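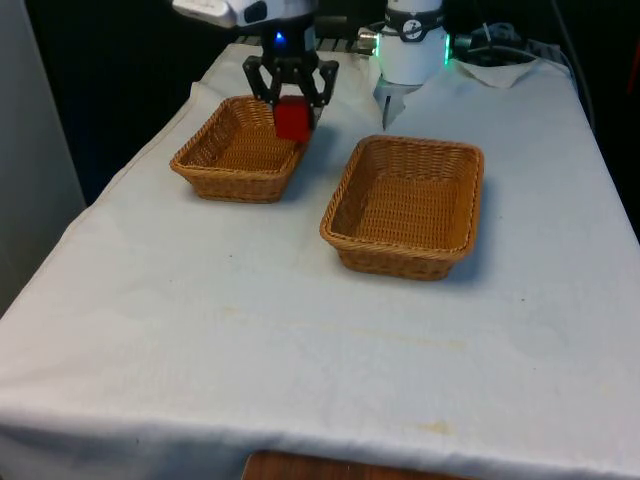 Service Robotics, Unit 4: Can machines do chores yet?
Handout for the January lecture. Please read it before the lab hour.

4.1 The question
When people ask if robots can do housework, they usually think of a whole job, for example "tidy the living room". In this course we cut a job into small tasks. Moving an object from one basket to another is one task. Folding a towel is another, and it is much harder, for the cloth changes its shape each time we touch it.

4.2 What works today
Picking up a rigid object of known size and placing it in an open container works well on a fixed table with good light. In our exercise with the Kakik task set, a group must report 100 trials. A trial counts as a success only if the object rests inside the target basket within 60 seconds.

4.3 What does not work well
- Soft things: shirts, bags, bed sheets.
- Baskets that slide when the fingers touch the rim.
- Objects under other objects.
- Rooms where a person or a pet walks through.

On the shop floor the situation is easier. Parts come in the same position and the floor plan stays the same for months. A home has no such order, and the owner does not want to arrange it for the machine.

4.4 Reading the log
The Jideo practice log has 1,502 attempts. In 39 of them the operator stopped the arm by hand. Decide with your group if these are failures or if they must be left out, and write down your rule before you compute the success rate.

4.5 Homework
Choose one chore from your own kitchen. Write its steps, and mark the first step which you think a two-finger gripper can not do. One page is enough.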